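Plakia, a Fantasy Writer's Worldbuilding App: My Review After Drafting a Whole Book In It

Happy Friday, friends! A bunch of you asked what I used to keep the Saltmarsh Crown books straight after I mentioned losing my third notebook (the one with the river names, of all things), so I finally sat down to write it all out. It's called Plakia, I've been using it since November, and I love it enough that my sister has asked me to stop bringing it up at dinner.

Some background first. I write big, sprawling, map-in-the-front fantasy. Book one came in shorter than I wanted and book two got completely away from me. By the time I started book three my story bible was a single document of 196 pages with no headings, and I would search for a character's eye color and get every scene where anybody looked at anybody. I needed help!

Plakia is made up of cards. Every person, place, object or event gets one, and you tie cards together with little labeled threads. So my smuggler queen is threaded to her ship, her two awful brothers and the harbor town of Keveck, and when I open the Keveck card she's sitting right there in the list. I moved my whole mess over a few evenings at a time and ended up with 1,213 cards, which sounds ridiculous until you remember that I name everybody's horse.

The part that won me over is the timeline. You give an event a date in your own calendar (mine has thirteen months and a festival week that belongs to none of them) and the app works out everybody's age for you. The very first night it showed me that my wise old ferryman was 5 years old during the siege he'd been telling war stories about. I yelled out loud. Then I made a cup of tea and rewrote chapter eleven, and chapter eleven is so much better now.
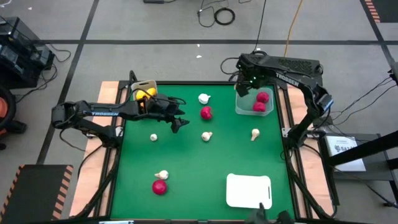

Two Trossen arms at a green work surface.

Drafting happens in a second pane, and you can keep any card open beside your chapter. When you type a name the app knows, it gets a faint underline, and hovering over it brings up the card. I thought I'd turn that off within an hour. Nope! I use it constantly, mostly for spelling, because past me thought it would be fun to put an accent in Manríquez's surname and present me forgets every single time. (He's the mapmaker, for those of you who've read the sample chapters. Yes, he's coming back. No, I won't say how.)

Search is fast, too. I can look for "scar" and limit it to people who are alive in book two, and there they are.

Now for the things I'd change. The family tree view gets cramped once you go past four generations, and if you write cousins marrying cousins it draws lines straight through people's names. The map tool is fine for dropping pins on a picture you already have, but don't expect to draw a coastline in it. Exporting to a plain document works, although my scene breaks came out as blank lines and I had to put them all back by hand. And I wish the phone version let you edit threads. You can read everything on it and add a quick note, and that's all.

I did try Brolerix before this, and I know plenty of you swear by it. It has a gorgeous dark theme and a much better map. For me it wanted too many fields filled in before it would let me save a character, and I don't know my villain's favorite food on day one! If you plan everything up front you might really like it. I'm a wanderer, so Plakia suits me better.

My critique partner Roel Vermeulen uses it for mysteries, by the way, and he keeps a card for every clue with a thread to the chapter where the reader first sees it. I've stolen that trick for prophecies. Jozef Schouten, who some of you met at the winter reading, tried it for a week and went back to index cards in a shoebox, so it's clearly not for everyone.

I'm giving it four and a half lanterns out of 5. The missing half is for the scene breaks, which I'm still a little sore about.

If you've got a setup you love, tell me in the comments, especially if you've found a good way to handle family trees. Book three is at the beta readers now, and I'll have the cover to show you as soon as the lettering is done!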